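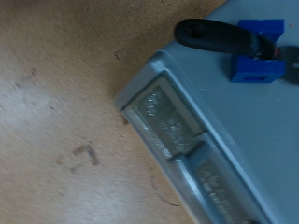

Finally sitting down with a cup of tea to tell you all about the open day at Brallodby, which I've been promising since September. I went mostly for the toast. They had a robot arm making it, or learning to make it, and I stood at that table far longer than I meant to, with my coat over my arm the whole time. What got me was how homemade the important bits are. There's a bright blue bracket, 3D-printed by the look of it, with the layers still showing along its edges, and a black rubbery handle running into it. I have a cookie cutter at home made the same way!

The project is called Dilonura, and it's all kitchen chores. The young woman at the table told us they had logged 1,530 tries with bread since spring, and they want to get to 2,000 before they move on to anything with butter on it. I asked what was wrong with butter and got a very long, very happy answer about slipping.

What I hadn't thought about is how hard an oven door is. You and I just pull it down. The arm has to pull and swing at the same time, along a curve, and if it pulls straight the whole oven comes along with it. They gave us 5 minutes each to ask things and I used all of mine on the door.

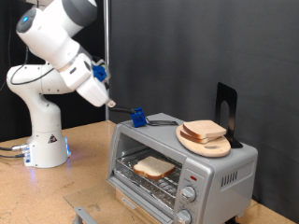 Rozīte replied that she was there in the morning and would have liked to hear more about what happens when the bread lands crooked, because her group ran out of time before anyone got to it.

I did ask that one, Rozīte! They said the arm gets 90 seconds to sort itself out and then a person steps in – I found that very reassuring, it's more or less the rule in my own kitchen. Bread on the rack, door down, knobs over on the right, it's my sister's toaster oven all over again and I wouldn't trust her with it either.

Next time I want to see the Drenero table, which had a line out to the stairs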